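Orkine: two-hand gripper recordings, small set

README, last changed May 19, 2020

What is in this folder

Orkine is a set of recordings made with a pair of hand-held grippers in a shared workshop. A person holds one gripper in each hand and does small jobs on the floor or at a table. There is no robot arm in this version. The arm comes later, and the recordings are meant to teach it.

The full set has 500 recordings. Each one has video from the grippers and from the head, and one text file with the opening of the fingers over time.

The tool

Both grippers are built from the same printed parts, which we drew ourselves and call Wodwood. The body is white and light gray. Each gripper carries one square black-and-white marker, and the software uses it to find the position of the tool. Please do not put tape or a label over the marker. The inner face of the jaw has a black mesh pad. We tried smooth pads first, but thin plastic slipped out of them too often.

The gripper camera has a very wide lens, so straight lines near the border become curved. The blinds on the glass partition are the easiest place to check this. If you correct the lens, use the file lens_wide.txt and not the values from the older folder.

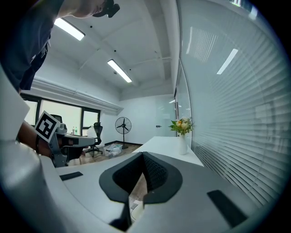

Folders

raw: video as it was recorded, nothing removed
sync: the same video, cut so that all cameras start together
grip: finger opening, one text file for each recording
notes: short remarks in English, one line for each recording

The names in raw and sync are the same. If a file exists in raw but not in sync, the clocks did not agree and we left it out.

How a recording is made

1. Start the cameras and wait until the light on each is steady.
2. Hold both grippers open, so that both markers can be seen from the head.
3. Close both grippers fully two times. The sync script looks for this.
4. Do the job at normal speed.
5. Open both grippers again and stop.
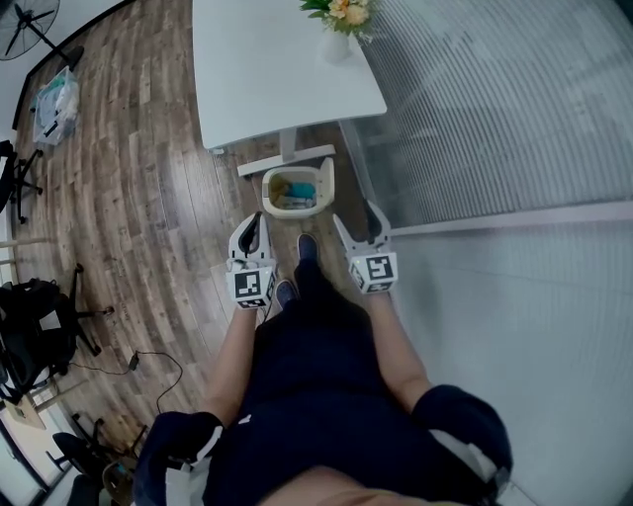 The sync script is the part I am least satisfied with. It is called chaturvedi_sync, after the old Chaturvedi project where I took the first half of it, and it needs 6 seconds of clear video before the job starts. It searches for the two markers in the head video, and it works best when the grippers are held out in front and open, with a plain floor behind them. A small white bin in front of the fingers does not disturb it. Strong light from the side does, and then you must set the start by hand with the option --start.

Known problems

The finger opening is measured in steps from 0 to 900, not in millimeters. The table for changing it is in grip/scale.txt.
The storage box we use, a Noltel, becomes slow when it is almost full. Some long recordings have missing pictures for this reason.
Left and right were exchanged in some early notes. The video is correct.

Still to do

Mount one gripper on the arm in June and repeat the simple jobs. Write a better test for the clocks.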